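April 25, 2023

Slept badly and came to the office before eight. The heating was off already for the season, so I wrote the first part of this with my coat on. I want to put down the business with the Fokico newsletter while I still remember it properly, as in October I will have to explain it all again for the yearly review and I will surely have forgotten half.

Fokico sells garden tools and small things for balconies. They have been our client for two years. They have a mailing list which they are very proud of, and every time we meet them they say the size of it as if it was the height of a mountain. The list is big, that is true. But most of the people on it joined because of a prize draw, they wanted to win a bench, and they did not win the bench, and now they receive a letter from Fokico every Thursday and do not open it.

My proposal from last month was to cut the list. Take away everybody who did not open anything for a year, write them one last polite letter, and then let them go. I know this proposal is not popular with clients. It feels like throwing away money. My own manager asked me if I was sure, and then asked me again in the lift.

We made a small test before the real thing. We took 1306 addresses which were asleep and sent to them the goodbye letter. It was very short. The subject line was "Shall we stop writing to you?" and inside there were only two buttons, one for staying and one for leaving. No picture, no discount. I wrote it myself, and I was afraid that my English would sound too stiff, but the copywriter changed only one comma and said it was fine like this.

The result came yesterday late in the evening and I read it on the tram. 194 people pressed the button to stay. 40 pressed the button to leave. The rest did nothing at all, like always. I thought first that it was a poor result, because I had in my head that a good letter wakes up everyone. Then I made the division on the back of my ticket and I was more calm. Almost fifteen in a hundred, from people who had not opened a letter in a year! I have never had this from a discount.

What I keep thinking about is how few left. I had expected anger. I had even prepared an answer for angry people. But the forty left without a word, and one of the ones who stayed wrote back that she reads every letter in the preview and never clicks, so for our system she was asleep and for herself she was a faithful reader. This disturbs me a little. How many others are like her? We call them dead contacts, and it is an ugly expression, and maybe also a wrong one. I have decided that I will not use it in the slides.

The meeting with Fokico was at ten, by video. I had prepared too many slides, as usual. I spoke too fast at the start – I always do when I have to say numbers in English – and then the marketing lady there asked me to go back to the second slide and I lost my place. But the discussion was good. They did not like the word "cut" so I said "tidy", and after this they liked it more. It is strange how much of my work is finding the second word.

They had one serious objection and I want to write it down fairly. Their sales director does not look at opening rates, he looks at how many letters go out. His bonus is connected to it, I think, though of course this was not said. If we remove the sleeping addresses, his figure falls in one night. I had no answer to this. I said we could show both figures together for some months, the letters sent and the letters read, so he can see one go down and the other stay. He said he would think. His camera was off so I could not see how he said it.

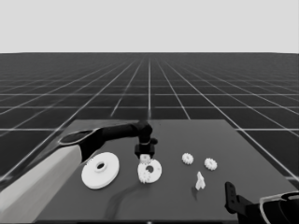

Staketti wrote in our group chat in the afternoon that the test proves less than I believe, for people who press "stay" are being polite to a machine, and being polite is not buying. We should wait until they have been sent three or four ordinary letters, and look who opens them, before anyone says a big word like "success".

I was annoyed for perhaps an hour. Then I had to admit it is correct. We share clients with Staketti, they do the shop side and we do the letters, and they see the orders when I see only the clicks. I answered that I agreed and asked if they can mark the 194 in the shop so we can follow them. They said yes, but not this week. So this is something I must not forget: ask again on Monday.

Lunch was soup at Tang. I go there too often. They have started a loyalty card, a paper one with stamps, and I thought that it is the most honest marketing I have met this year. You eat, they stamp, at the end there is a free soup. They do not know my name or my birthday and they do not write to me on Thursdays. And still I go back. I tried to explain this to my colleague as a theory, and she said I go back since it is next to the door of our building. Possibly.

In the afternoon I worked on the other thing, the Trardale brochure. Trardale is a place with a castle and a market, and the town wants more visitors in the low season. They want to print the brochure and also send it as a letter to an address list they bought from somebody. I had to write the email about why I do not recommend a bought list. I wrote it in three versions. The first was too hard, the second was so soft that you could not find the "no" in it. The third one I sent. It says: the people on this list did not ask to hear from you, and some of them will tell you so in front of others. Then I offered that they put a sign-up sheet at the market, on the cheese stall and at the castle ticket desk. It would be a small list, but with people who have stood in Trardale and smelled the cheese.

No answer until six o'clock. I looked at the inbox more than I should.

I also tried to calculate what the sleeping addresses cost Fokico, because the mail system takes money for each contact, if they read or not. I got to around 40 euros in the month for the test group only, but I am not certain I used the right price level, so I did not send it to anybody. To check tomorrow with the invoice from the mail provider. If the figure is right it may help with the sales director, or at least with the person above him.

One thing about language, for myself. In the goodbye letter I first wrote "We would regret to lose you", which is what we would say at home, and I took it out as it sounded like a funeral. Now it says "We'd be glad if you stayed." I was not sure about it for two days. But perhaps the simple sentence did half of the work. I would like to test it once, the two sentences against each other, with nothing else changed. I will propose it to Fokico for the next group if they let us have a next group.

Left the office at half past seven. Bought bread and onions. There was a letter from my bank in the letterbox, printed on thick paper, with my name spelled wrong on the envelope and right inside. I opened it standing on the stairs, so I suppose it worked. It was about a credit card and I put it with the old newspapers.

Tomorrow: invoice, price level, new slide without the ugly expression, call the printer about the Trardale paper.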